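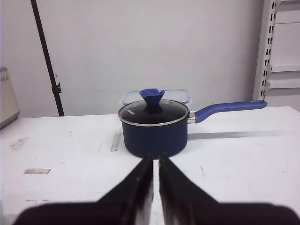 Wrist view, lidded pan at the back of the bench.

June 14, 2023

Jumley two-arm kit, trial notes, continued from the last book

The kit is on loan from Besson and goes back at the end of the trial period. The question for us is whether to buy one for Gulgate and, if it does well there, a second for Noltholm. These are my notes from setting up and running the kitchen tasks. The quote and the loan agreement are in the shared folder under Besson, not in here.

Unpacking and fitting took longer than the leaflet says. The clamps are fine. The joint numbering in the manual does not match the numbering in the software (manual starts at 1, software at 0) and I lost most of a morning to that. If you are picking this up after me, trust the software. I have pencilled the right numbers into our copy of the manual.

Calibration: home both arms, run the routine in the setup menu, then power off and on again before doing anything else. If you skip the restart the right arm keeps its old zero and sits a little low. Reported to Besson. They say it is known and will be fixed in the October release. I asked for that in writing and have it.

Tasks tried so far are bowl turning, bowl stacking, lid off and on, and moving the pan by its handle. Bowl turning has had the most time because it is the one Noltholm care about.
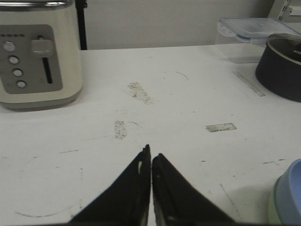
The wrist cameras are the part of the kit I would pay for separately. Mounting is solid, the cable is long enough, and the picture comes up in the viewer without any fiddling. Field of view is wide enough for what we do. With the fingers brought nearly together you still get the toaster in one corner and part of the pan at the other side, so an operator can tell where the arm is on the bench without looking up. The fingers do take up the bottom of the view, and anything right under the tips has to be judged from the fixed camera. I would like the mount angle to be adjustable. It isn't, short of printing a wedge.

One complaint on the bench itself, which is ours and nothing to do with Jumley. The old tape marks want cleaning off properly. I have been using positions written in this book and the residue is confusing for anyone who thinks it means something. Label remover is in the cupboard, try a corner first.

Recording. Episodes are saved one folder each, with the video streams and joint positions together. We have 571 saved up to now, counting every task and including the bad ones. I have marked 19 as unusable, nearly all for dropped video on the right wrist stream. Swapping the USB cable for one of our own stopped most of that. The supplied cable is a loose fit at the camera end and I would replace it from day one on any kit we buy.
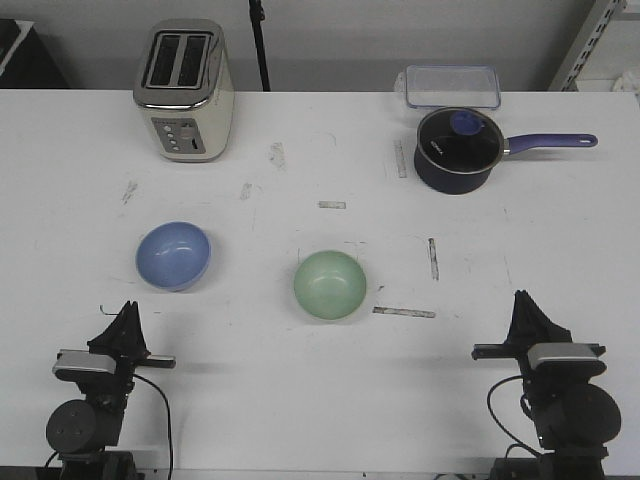
The viewer lets you step through an episode with all the streams side by side, which makes sorting good from bad quick work. What it does not do is let you add a note to an episode. I am keeping notes in a spreadsheet by folder name. Please do the same and do not rename folders, the export script falls over if you do.

Export itself works. Ran it on the whole set overnight and it finished without errors. File sizes are larger than I expected, so check the space on the drive before starting. The old drive is not big enough.

Grip. On the bowls the grip is good if you come in at the rim and poor anywhere else. Closing force is set in software on a scale with no units. I have settled on 18 for the bowls. At 4, which is the default, they slip as soon as the wrist turns. Have not found a setting I like for the lid knob. It holds, but the lid swings, and I would not want to try that with anything in the pan. More time needed there.

The pan handle is easier than I thought it would be. Take it well along towards the pan, otherwise the weight tips it and the arm faults out on load. A fault needs a full restart of that arm, and the other one carries on holding whatever it has, so put a hand under it before you reset.
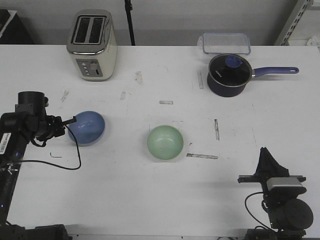 Cable routing is the other thing to settle before we decide. The gripper cables hang free in a loop and there are no clips in the box. I have asked Besson whether there is a clip set. If not, we can use spiral wrap, but leave enough slack at the wrist for a full turn. Do not tie it down at the elbow, I tried that and the arm stopped short.

Noise is low. Motors get warm on long sessions, the shoulder ones most. I have been taking a break of over 18 minutes between long runs and have not had a temperature warning. The manual gives no figure for this and I would like one.

Support from Besson has been decent. Replies come the same day if you write before lunch. They know the hardware well, the software less so, and questions about the export script go to Jumley and take longer.

Where I have got to: hardware yes, software just about, price depends on whether the spare gripper fingers are included. They were on the first quote and missing from the second. Need to ask.

To do
Ask Besson about fingers, clips and the motor temperature limit
Clean the bench
More lid runs at lower speed, both arms
Copy the set to the new drive and check it opens at Gulgate
Send Noltholm the bowl episodes, good ones only
Print a wedge for the left wrist camera and see if it helps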